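4장. 코트 설치 및 초기 설정

이 장에서는 Votine 전자 득점·라인 판정 시스템을 테니스 코트 한 면에 설치하고 첫 경기를 등록하기 전까지의 절차를 설명한다. 두 면 이상을 하나의 제어기로 묶는 경우에는 이 장을 먼저 마친 뒤 7장 '다면 운영'을 참조한다.

4.1 설치 전 확인 사항

다음 항목이 준비되어 있어야 한다.

- 제어기 본체 및 전원 어댑터
- 네트 포스트용 센서 2개(A, B 표기)
- 베이스라인 센서 4개
- 심판석 단말기
- 득점 표시판 및 고정 브래킷
- 신호 케이블 75 m 릴
- 육각 렌치(4 mm, 5 mm), 줄자, 수평계

코트 표면은 하드, 클레이, 인조 잔디를 모두 지원한다. 다만 클레이 코트에서는 라인 테이프의 고정 상태를 먼저 점검해야 한다. 테이프가 들떠 있으면 4.5절의 보정값이 저장되더라도 경기 중 오차가 커진다.

주의: 낙뢰가 예상되는 날씨에는 실외 코트에서 설치 작업을 하지 않는다. 이미 설치한 센서가 있으면 제어기 전원을 끄고 신호 케이블을 분리한다.

4.2 네트 포스트 센서 설치

1. 네트를 규정 장력으로 당긴 다음 중앙 높이가 91.4 cm인지 확인한다. 센서를 붙인 뒤 네트 높이를 조정하면 렛 감지 기준이 바뀌므로 순서를 지킨다.
2. 센서 A를 심판석 쪽 포스트에, 센서 B를 반대쪽 포스트에 댄다. 화살표 표시가 네트 코드를 향해야 한다.
3. 고정 밴드를 포스트에 두 바퀴 감고 버클을 잠근다.
4. 센서 뒷면의 육각 볼트를 4 mm 렌치로 조인다. 볼트가 멈춘 위치에서 더 돌리지 않는다.
5. 네트 코드를 손가락으로 가볍게 튕긴다. 두 센서의 표시등이 녹색으로 한 번씩 깜박이면 정상이다.

참고: 한쪽 표시등만 깜박이면 네트 코드가 포스트 상단의 홈에서 벗어났을 가능성이 있다. 코드를 다시 걸고 5번을 반복한다.

4.3 베이스라인 센서 설치

1. 베이스라인과 사이드라인의 연장선이 만나는 지점에서 바깥쪽으로 83 cm 떨어진 곳을 표시한다. 복식 사이드라인을 기준으로 한다.
2. 표시한 지점에 받침대를 놓고 수평계로 기울기를 확인한다. 받침대 다리 세 개를 각각 돌려 수평을 맞춘다.
3. 센서를 받침대에 끼우고 딸깍 소리가 날 때까지 누른다.
4. 렌즈 보호 필름을 제거한다. 렌즈 표면을 손으로 만지지 않는다.
5. 나머지 세 모서리에서 1~4번을 반복한다.

경고: 받침대를 선수의 주 이동 경로 안에 두지 않는다. 경기장 구조 때문에 83 cm를 확보할 수 없으면 펜스 부착용 브래킷(별매)을 사용한다.

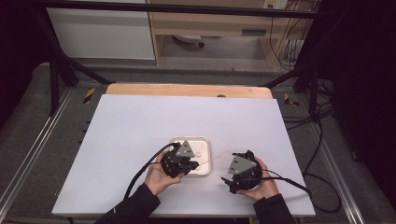 4.4 케이블 연결

1. 제어기 전원이 꺼져 있는지 확인한다.
2. 센서 A에서 시작하여 코트 바깥 둘레를 따라 케이블을 편다. 코트를 가로질러 배선하지 않는다.
3. 각 센서의 OUT 단자를 다음 센서의 IN 단자에 연결한다. 순서는 A, 1, 2, B, 3, 4이다.
4. 센서 4의 OUT 단자를 제어기의 LINE 단자에 연결한다.
5. 통행 구간에는 케이블 덮개를 씌우고 양 끝을 테이프로 고정한다.
6. 제어기 전원을 켠다. 자가 진단에 16초가 걸린다. 이 동안 단자를 뽑거나 끼우지 않는다.

자가 진단이 끝나면 제어기 화면에 '연결 6/6'이 표시된다. 숫자가 6보다 작으면 표시된 번호의 다음 센서부터 단자 체결 상태를 점검한다. 예를 들어 '연결 3/6'이면 네 번째로 연결한 센서, 즉 센서 B의 IN 단자부터 확인한다.

4.5 라인 보정

보정은 새로 설치한 경우, 센서를 옮긴 경우, 라인을 다시 도색한 경우에 실시한다. 실외 코트에서는 해가 낮게 비치는 시간대를 피한다. 오전 11시 전후가 적합하다.

1. 심판석 단말기에서 '설정', '코트', '라인 보정'을 차례로 선택한다.
2. 코트 위의 사람과 공, 볼 바구니, 벤치를 모두 치운다.
3. '시작'을 누른다. 단말기 화면에 라인이 하나씩 표시된다.
4. 화면의 라인과 실제 라인이 일치하면 '확인'을, 어긋나면 '조정'을 누르고 방향 단추로 맞춘다.
5. 모든 라인을 확인한 뒤 '저장'을 누른다.
6. 공 하나를 서비스 라인 안쪽, 라인 위, 바깥쪽에 차례로 떨어뜨려 판정을 확인한다. 라인에 조금이라도 닿은 공은 '인'으로 표시되어야 한다.

주의: 저장하지 않고 메뉴를 나가면 이전 보정값이 유지된다. 최초 설치에서는 이전 값이 없으므로 오류 코드 1257이 표시되며, 라인 판정 기능은 보정이 끝날 때까지 동작하지 않는다. 득점 입력은 이 상태에서도 가능하다.

4.6 득점 표시판 연결

1. 표시판을 브래킷에 걸고 5 mm 렌치로 아래쪽 볼트 두 개를 조인다.
2. 표시판 옆면의 스위치를 '수신'으로 놓는다.
3. 단말기에서 '설정', '표시판', '검색'을 선택하고 목록에서 표시판 번호를 고른다. 번호는 표시판 뒷면 라벨에 있다.
4. '시험 표시'를 눌러 모든 숫자 칸이 켜지는지 확인한다.
5. 밝기를 정한다. 실내는 2단계, 실외 주간은 5단계를 권장한다.

참고: 선수 이름은 한글 여섯 자 또는 로마자 열두 자까지 표시된다. 이보다 긴 이름은 뒷부분이 생략되므로 '경기 등록' 메뉴에서 약칭을 지정한다. 예를 들어 Bradley Rowbotham은 ROWBOTHAM으로, Verna Dunleavy는 DUNLEAVY로 입력한다. 복식 조는 성만 사용한다.

4.7 경기 방식 기본값

출하 시 기본값은 3세트, 세트당 6게임, 게임 스코어 6-6에서 7점 타이브레이크이다. 노애드 방식과 10점 매치 타이브레이크는 꺼져 있다. 변경하려면 '설정', '경기 방식'에서 항목을 선택한다. 변경한 값은 다음에 등록하는 경기부터 적용되며 진행 중인 경기에는 영향을 주지 않는다.

체인지 엔드 알림은 홀수 게임이 끝날 때마다 단말기에서 울린다. 타이브레이크에서는 6점마다 울린다. 소리를 끄더라도 화면 알림은 남는다.

설정을 마친 뒤에는 단말기의 '내보내기'로 설정 파일을 저장해 둔다. 설정 파일을 복원하는 방법은 9.2절에 있다.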